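Back from the allotment, mud everywhere, typing this before the bath runs over.

So. Garlic. I said in January I wasn't going to plant any more garlic and then Melina Liapis handed me a paper bag of cloves over the fence and what was I supposed to do. They're in. Two rows behind the shed, the bit where the beans sulked last summer. Soil still heavy. Dug in a bag of Gromutton, which is sheep something, pellets, smells like a wet sweater. We'll see.

The leeks are fine. The leeks are always fine. Rust on a couple of leaves, pulled those off, moved on. Kale has been eaten by pigeons down to the ribs, my own fault, I took the net off to weed and then it started raining and I went home for lunch. Net back on now. Bit late.

Also finally paid the water bill for the plot and it went up again, Makis is furious, he's writing a letter. He writes a very good letter. I signed the last one without reading it and apparently I'd agreed we should all share a hosepipe.

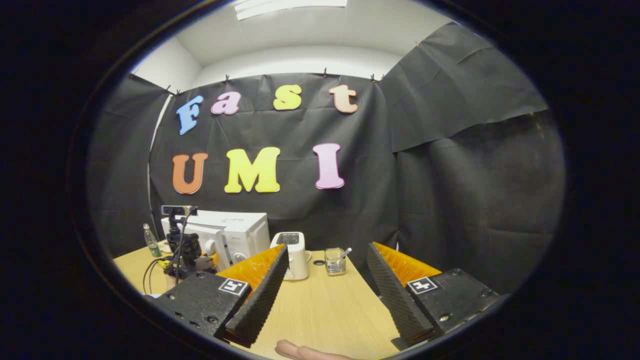
Filed under: plot notes, moaning, garlic

Ok bath is off. Where was I.

Seeds. Went through the tin last night and half of it is out of date. Parsnips especially, you can't keep parsnip seed, everybody knows this and I keep it anyway. Threw them out. Then felt bad and sowed teh lot in an old sink by the gate. If they come up they come up.

Need to order: broad beans, the short kind that don't fall over. Beets. One packet of lettuce, ONE. Evangelia Vrettos swears by a squash called Himska, says it keeps until spring in a cold bedroom. I don't have a cold bedroom but I do have a hallway.

Other jobs. Fix the gate latch. Return Vasiliki's fork, which I've had so long I beleive it's mine. Turn the compost, which I have been not doing very steadily.

Knees hurt. More when the garlic shows.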